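Search this site Enter keywords Go
Print this page | E-mail this to a friend

Our Saturday at Brellelside

Well, what a lovely turnout we had for the robotics open day at Brellelside! Those of us who came over on the early coach from Nisbet were met at the door by Catherine Purves, who had kindly saved us places near the front, and by the time the tea was poured there was hardly room to put your coat down.

Magdy Hajji gave the opening talk and kept it short, bless him, as he could see we were all itching to get to the hands. His team at Feler has been working on grasping for 3 years now, and he told us they had put in some 2000 practice picks over the winter alone - tins, cartons, fruit, the lot. Bogdan Jitaru then took over for the demonstrations and answered every question going, including quite a few of mine about fingertips (I do a bit of model engineering, so I could have stayed on that subject until supper). 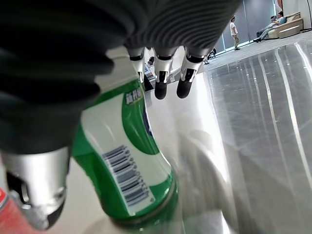
The hand with a soft drink bottle held between its thumb and three fingers.

Morfudd Gwynne was very taken with the ribbed covering over the palm, and I must say I liked the neat rubbery tips myself. Murdo Munro would like a return visit in July, and Catherine has promised to ask. If you fancy coming along, do give Murdo your name at the next meeting, which starts at 7 as usual - and please bring your coach money with you.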